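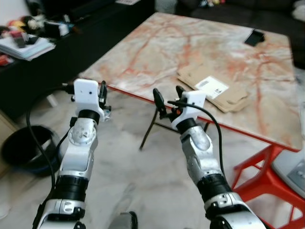

The marble-pattern table with the red legs.

29 September 2025

Opened the Genach kiln this morning and the Kincaid white has crawled again. Same spot as last time too, on the inside curve of the bowls where the wall turns into the floor. The outsides are lovely, buttery and a bit warm where it breaks over the throwing lines, and then you look in and there's a bald patch with a fat rolled edge like a puddle that's pulled back. Very annoying! The mugs mostly got away with it, the plates are fine, and the little tall jug Svend wanted for his sister is a second unless she likes it that way.

Firing itself was fine. Controller says it peaked at 2224 Fahrenheit, witness cones on the middle shelf agree, bottom shelf a touch cooler as usual. So I don't think I can blame the kiln, much as I'd like to. Svend Hedegaard reckons it's dust in the bisque. He could be right, those bowls sat on the open shelf by the door for ages and I only gave them a quick wipe. But the plates sat beside them and got the same lazy wipe, so dust doesn't explain all of it.

My money's on the bucket. I weighed it before stirring and wrote 3715 g on the lid, which didn't match anything in the book, and then I remembered I'd topped it up with the dregs of the older bucket and never noted how much. (Note to self: write it down. You always think you'll remember.) The older lot had more clay in it, from when we were trying to stop it settling out like concrete, and more raw clay means more shrinkage as it dries, and it goes on thickest right in that curve. I did see hairline cracks on the dry glaze in a couple of the bowls before they went in. Rubbed them over with a thumb and hoped. Well.
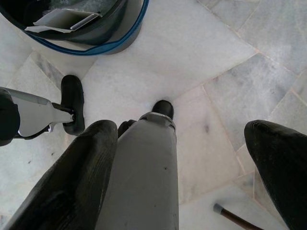 Looking straight down at the pale marble floor.

Plan for the next round. I'm mixing a fresh 200 g test of the original Kincaid recipe, nothing clever, and a second one the same size with half the ball clay swapped for calcined kaolin. Both sieved twice. Both on the Skornau stoneware, same bisque, same long dip, and this time I'm using proper little cupped test pieces with an inside corner. Flat tiles have been telling us everything is wonderful for months and it's only the bowls that complain. Skarphéðinn threw me a board of them last week, rough as anything but the right shape, and he's cut a notch in the foot so we can tell them from his salt cellars.

I'll wash the test bowls under the tap the day before and let them dry right out. If I do that for both batches then dust drops out of it and we'll see whether it's the clay. Svend wants one left dusty on purpose. Good idea, I've put it aside with a D scratched in the foot.

Also want to check the specific gravity, which I've been doing by feel and by how it looks running off my hand. Skarphéðinn Hallgrímsson keeps a syringe for it and swears by it, and he's never had this glaze crawl, so maybe I should stop being stubborn and borrow the syringe. He also keeps his dip to a count of four. I've been going longer on the big bowls because I'm turning them in the bucket and it's awkward - so the insides are getting a double helping without my meaning it. 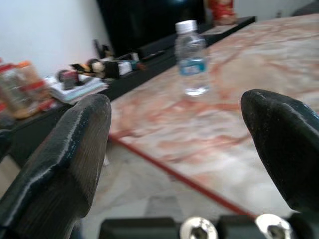 The old bucket I'm not throwing out. There's plenty of good material in it, and on flat ware it's honestly the nicest white we've had. I've relabelled it PLATES ONLY and put it under the bench. If anybody from Tenlow comes by and wants to use the white, please send them to that one and keep the fresh batch for the tests.

Other bits while I'm here. Shelf wash is flaking on the two shelves nearest the elements, needs scraping before the next glaze load. The celadon came out greener than the sample and I prefer it. Iron saucers have pinholes again but only on the rims, so I'm leaving that alone until the white is sorted, one thing at a time. We're nearly out of kaolin, and I'd like to order before the November market rush.

Next bisque goes in once the big planters are dry. They still feel cold against my cheek, so a few more days.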